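Search this site Enter keywords Go

Nerbridge pilot boiler: first results on staged air

8 March 2022
By Saoirse Tully

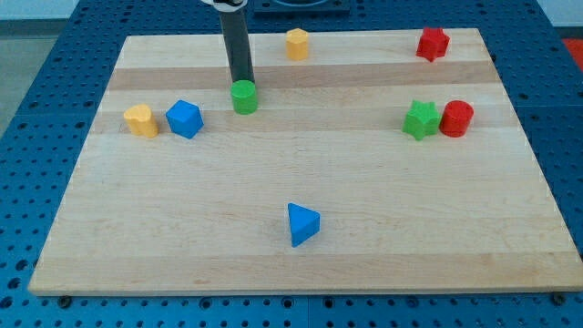
Tadhg Duggan wrote in after the October issue to ask whether staged air only moves the nitrogen oxides problem downstream, with more carbon monoxide in the flue in exchange. It can, if the second air supply enters too late or mixes poorly. The Nerbridge runs were set up to find that limit.

The boiler burns wood chip and is rated at 125 kW. Primary air is held below what full combustion needs, so the fuel bed runs lean on oxygen and less of the nitrogen in the fuel ends up as oxides. Secondary air enters through 4 ports above the bed. Gas temperature at the port level averaged 894 degrees Celsius at full load.

Carbon monoxide stayed within the permit limit at full load. At low load it rose sharply during fuel feed and took several minutes to settle. Áine Gilmartin puts this down to weak secondary jets, as fan speed drops with load and the ports are fixed. Rustus has supplied a set of narrower inserts, which will be fitted at the next shutdown.

Ash from the Clolness chip fused on the grate twice. The Breathnach chip did not, under the same settings. Samples of both have gone for analysis.

The plan allows for up to 3000 hours of running before the grate is inspected. Readers who want the hourly flue gas data should write to Ruairí Hayes and state which load range they need.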